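I went to the Tradness open day in September expecting to be annoyed, and I'll say up front that I came home annoyed about something else.

If you don't follow this stuff, Tradness builds robot arms for what it calls soft goods, meaning anything that flops. Cloth, bags, wrapping, bundles tied with cord. The company moved into the old feed warehouse out in Brinudthorpe two years ago with a lot of help from the county, and once a year it opens the doors so the rest of us can see what we got. They printed 274 visitor badges and ran out before lunch. I had a sticker with my name in marker.

The machine on show is called Obi. It has an arm, a gripper, and a small camera mounted at the wrist, and it's supposed to handle tied bundles: take hold, lift, turn, set down. A person does this without looking. My mother did it for eleven years in a hospital laundry while carrying on a conversation about somebody else's divorce. So I understand why it's a good problem. I don't understand why we keep being told it's a solved one.

The welcome talk said solved, or close enough. Keisha Esposito, who gave it, is good on her feet and I don't hold the job against her. She had a slide with one number on it, 2357, which was the count of successful handling runs since spring. Somebody near the front clapped. I put my hand up and asked how many runs there had been in total, and she said that was a great question and that the engineers on the floor would be able to go into detail.

The engineers on the floor could go into detail about nearly everything else. I learned a good deal about the software, which is named Gradia and which decides where the fingers should close. I learned that cloth is harder than boxes because a box stays the shape it was when you last looked at it. I asked three different people for the total number of runs and got three kinds of smile.

Then I found Harriet Tran, who was standing by a side monitor with a cold coffee and no interest in selling me anything. She works on the data side. She told me the number on the slide covered every setup they had tried, easy ones included, and that for tied bundles, the thing on the posters, the count was 691. Out of how many, she didn't have in her head, and I believed her, mostly because she looked irritated that she didn't. She wrote it on her hand to look up later. I gave her my email. I've had nothing yet, but it's a busy company.

I want to be fair about the demonstration. I watched for most of an hour and the arm did move with some care. It was slow. I've seen people complain that these machines are slow as if that were the whole case against them, and I don't think it is. Slow things get faster. My complaint is with the distance between what was said from the stage and what was going on at the bench, and with how few people in the room seemed bothered by it.

The big screen over the stage played an edited video, shot from the side, with music. Clean background, sharp picture, every pick a good one. Harriet's little monitor had the wrist camera on it, with no music, and that was where I ended up spending my time. I'd recommend it to anyone who goes next year. Seventeen of us fit in that corner if everybody kept their elbows in, and for a while I was the only one there.

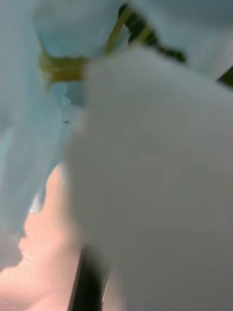

Wrist camera view from the Tradness open day, Brinudthorpe.

You can make out some light blue material with a yellow-green band around it, up toward the left, and past that you're mostly looking at a white blur. I don't know what the white thing is. Folded cloth, paper, your guess is as good as mine. I couldn't tell you what the dark green patch behind it is either. Now go back to the word "solved" and see how it sits.

I know the answer I'll get, because I got it on the day from a young man in a company fleece. The computer doesn't see the way we see, a blurry close-up can still be useful, and one picture out of thousands proves nothing. Fine. I'll give him all of that. One picture doesn't prove the machine fails, and I'm not saying it does. But a count of successes with nothing underneath it doesn't prove the machine works, and that was the one they put on the slide.

What I'd like is boring. Put the wrist view on the big screen next to the pretty one. Print the total beside the successes, tied bundles on their own line. If the rate is bad this year, say so, and let us come back in twelve months and see that it's better. I would clap for that. I think most people in Brinudthorpe would, given that it's partly our money and that plenty of us have worked with our hands and know how long it takes to get good at something.

The county votes on extending the lease terms this winter. Before then somebody on that board should ask Harriet's question for her - out of how many? - and keep asking until there's a figure in the minutes. I plan to be there, and I'm bringing my sticker.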